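Chapter 5
When the Bench Changes

Coveck makes display cakes and gift cards for bakery windows. Its plant in Plorkau has 31 people on the finishing floor, and until last October every one of them worked by hand. Then two-arm cells took over part of the placing and card handling. This chapter follows what happened to the jobs -- the hours, the pay grades and the talk at the benches.

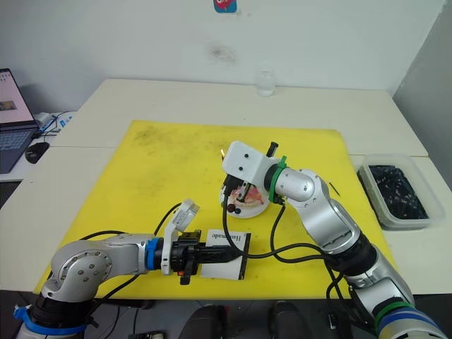

5.1 What the workers were told

Management promised that no one would be let go. It said less about who would do what. Genowefa Gajewski had finished cakes for most of her working life, and she first read about her new duties on a notice by the time clock. She was now a cell tender. Her old rate was tied to pieces finished, and the notice did not mention a rate at all.

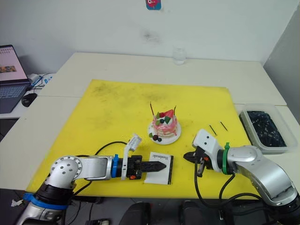 Job titles are often the last thing to be settled when a plant automates. At Coveck the tasks moved first. A card marked "Handmade" still goes with each cake, and the arms now work with that card as well as with the cake. Some finishers asked whether the word should stay. The union local in Tresberg took up the question on a Monday, along with a list of 609 piece rates that no longer matched the work.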